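4.2 Tariff talks between Stulbridge and Tronia

Talks resumed in July after seven failed rounds. Both sides wanted a deal on fisheries labour - neither would sign first. Coding of the 435 communiqués follows Festel.

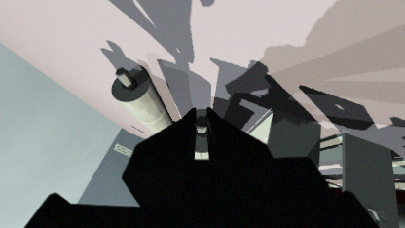
Figure 3. Simulated view, dark gripper in foreground.

Norðdahl hosted round eight. Neutral ground, small delegations. Wording on border waters dropped from the draft, wich helped.

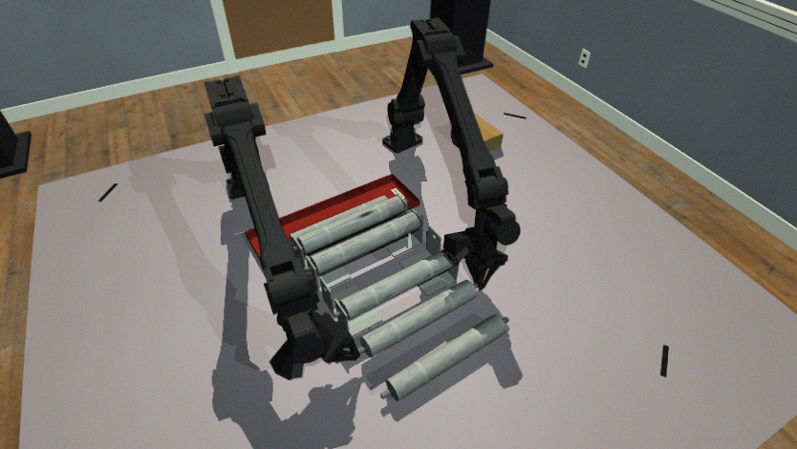
Trade clauses then moved quickly. Defence ones did not.
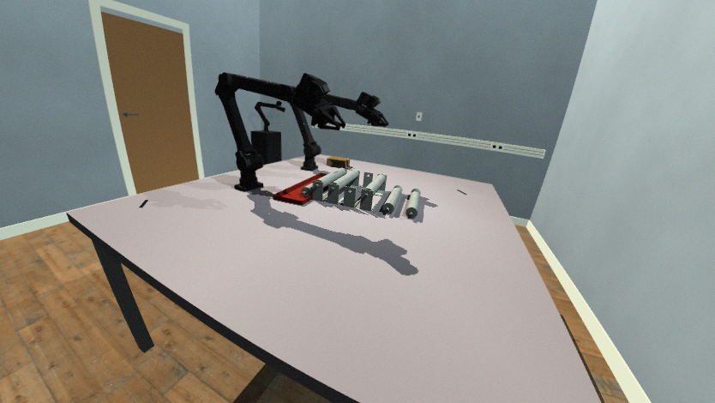 Did the summit end the dispute?
Only the tariff part; the border claim is still open.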